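Karkance brings two-armed dish handling to its staff canteen kitchens

Wanetside, 8 February 2023

Catering firm Karkance is to start using pairs of robot arms in the wash-up area of its canteen at Wanetside, with the first cell going live in May. The arms will take over racking and unracking crockery, a job now shared between 14 kitchen staff on rotation.

The canteen serves a site of roughly 4,000 people. Mugs make up the largest part of what comes back, and staff on the wash-up shift spend most of it lifting them in and out of racks. Karkance said no posts will be lost. Hours freed by the cell will move to food preparation and to the serving counter, where queues have been a regular complaint.
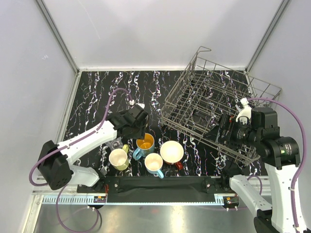 Karkance chose a system from Emell after trials with its own kitchen staff. Emell builds the cell as a closed unit with one arm on each side, so that it can be wheeled into an existing kitchen. Mugs were the hardest part of the trials. People bring their own to work, and a yellow-green one can end up next to a wide red one with the handles pointing different ways, so the arms have to deal with each as they find it before anything goes in the wire rack. Chipped or cracked items will still be checked by hand.

"My wrists are sore by the end of a long wash-up shift, and I'm not the only one," said Edileuza Brandão, kitchen supervisor at Wanetside. "I asked who fixes it when it stops. The answer was that we would be trained to clear a stoppage ourselves, and that's what has been agreed."

Each member of the team will have 40 hours of paid training before the cell starts work. Staff can stop the arms at any time and go back to racking by hand. Pay grades stay as they are, and those who complete the training will receive an added allowance.

Marcelino Figueiredo, operations manager at Karkance, said the company would look at shift reports and staff comments after 60 days before deciding on a second kitchen.

Press contact: Kelly Vieira, Karkance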